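Chapter 5
What Are You Really Buying?

I bought my first gripper the way I buy shoes. I liked the look of it, the price was under what I had, and I figured the fit would sort itself out. It didn't, and I spent most of that December filling out return forms for a company called Margaritis (very polite people, I have no complaints) while the work I'd bought the thing for sat in a box under my desk.

So this chapter starts before the catalog. Chapter 4 had you write down the task in one plain sentence, and I hope you did, because we're going to attach money to it now. Get that sentence out. If yours says something like "handle small parts," go back and fix it. Which parts? How thick? Lying flat, or standing up in something? I once watched two grown adults argue for a whole afternoon over a quote from Vendel, and they were pricing two different jobs!

We use cookies to remember your reading position and improve our pages. By continuing you accept our cookie policy. Accept / Manage settings

Let me give you the running case for this chapter, which I'll call the Virnon bench after the little project it comes from. The job is picking up thin, light things, pens and brushes and the like, from a plain table. Sounds like nothing. You could do it half asleep. But a thin handle on a flat surface asks a lot of a pair of fingers, and every one of those demands turns into a line in your budget: the shape of the finger, what the pad is covered with, how wide the opening is, how often the covering has to be replaced.

That last one is where beginners get hurt. They budget for the tool and forget the pads. In the first plan for the Virnon bench we put down $200 for pads and spares, and $86 of it was gone before we had a single day's work we wanted to keep. I don't think the pads were bad. We just hadn't planned for trying 2 kinds side by side, and trying things costs money too. Give it its own line!

And please budget for the boring stuff on the table. Holders, trays, a surface that suits the job, a few extra copies of whatever you're picking up. I've seen a Warico quote that covered every last bolt of the tool and left the buyer with nowhere to stand a pen. Keep all that in mind as you look at the bench, and start your own list as you go. 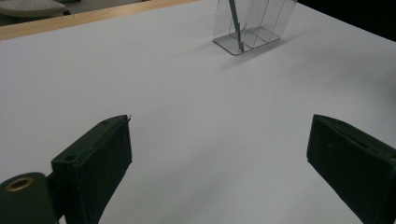 Dark padded fingers over a white tabletop, with a clear holder beyond them. 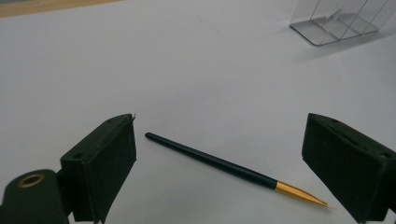
Magdolna Hajdu read a draft of these pages and wrote back that I'd still left out the biggest cost, the hours of whoever sets the table up again after each try. She puts those hours first on her sheet, ahead of the tool, and she won't sign an order until somebody's name is next to them. She also thinks five spare sets of pads is stingy for a first order, and we still disagree on that one. Her sheet is the one we'll fill in next, starting with the hours.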